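Display Room Layout: Project Report, Part 2

Our project looked at how a small display room can also serve as a place to work. The room we chose belongs to Rowlands, a shop that sells bathroom fittings. We measured it in November and drew up three layouts, named Zimadley, Henel and Nolum so we could keep the drawings apart.

Reach was the main thing we checked. A visitor has to be able to stand in front of a fitting without asking anyone to move a chair. 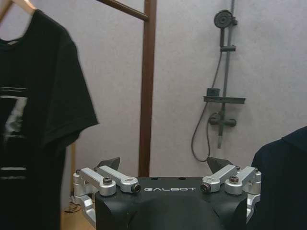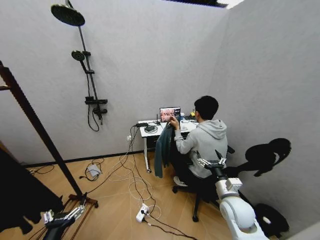 Author: Student Group 9
March 11, 2021

The black shower set hangs on the gray back wall, with the white desk and office chair in the corner. A desk on casters suits this kind of room. For the Henel layout we allowed 109 cm between the desk and the nearest fitting, and that left enough floor for two people to pass. Zimadley had more storage but a tighter path.

We also looked at where clothes go. None of our first drawings had a hook or a rail, so a jacket or sweater would end up on the chair. Henel now has a short rail by the door. The cost of the full layout came to $3,615, before paint.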